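Search Workstead News Enter keywords

Two arms, one drooping wrist and a very patient technician

Reading time: 2 min

The two-armed cell at the Prunerach workshop is back in service this month, after a spell in which its right arm came to rest slightly lower than its left and everyone had an opinion as to why.

The popular theory was software. Kamil Ďurica, who looks after the cell, spent 10 hours on the software before picking up a hex key and finding a bracket screw that turned with two fingers. He has asked that the 10 hours be recorded as "diagnosis."

By then the cell was already apart in his head, so he went on. The arms were brought in toward each other over the black cloth, slowly, at the speed reserved for visitors and for mornings after a repair, and held there with their ends almost touching. It is an old trick at Prunerach. Two arms that disagree about where the middle of the table is will show it soonest when you ask them to meet there.

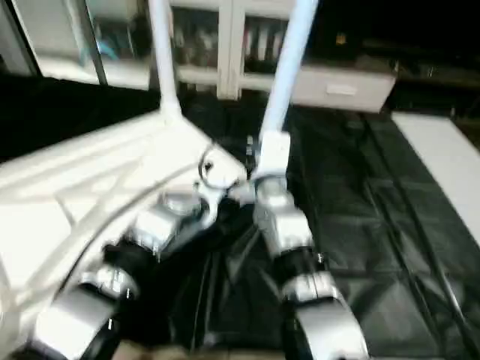

They disagreed by 6 millimeters. After the bracket was tightened and the right arm's zero position was set again, the gap came down to something Ďurica described as "my problem and not the customer's."

The second job was cables. Vanex, which supplies the cell, recommends checking them for rubbing every few months, and the workshop had been doing so in the sense that people walked past and looked. Ďurica now moves each arm through its full reach by hand with the power off, watching for any loop that pulls tight or drags. One did. It has been given more slack and a new clip, and the old clip has been given to Štefánia Holub, who schedules the cell and had been told in January that there was nothing wrong with it.

Holub has since written a maintenance sheet. It runs to 13 lines, of which 7 concern screws. The wrist bolts get a paint mark, so that anyone can see whether they have moved, and the arms go through the meeting test before the first job of the day. Line 13 says only "Check the bracket before the software," and carries Ďurica's initials, which he says were obtained under pressure.

The cell goes back to sorting small fittings for Bozsik, a job it had been doing all along, a little to one side.

Recent items
Bozsik moves its packing line, again
Label printer at Prunerach declared fixed for the third time
Vanex opens a spare parts counter
Who has the good torque wrench?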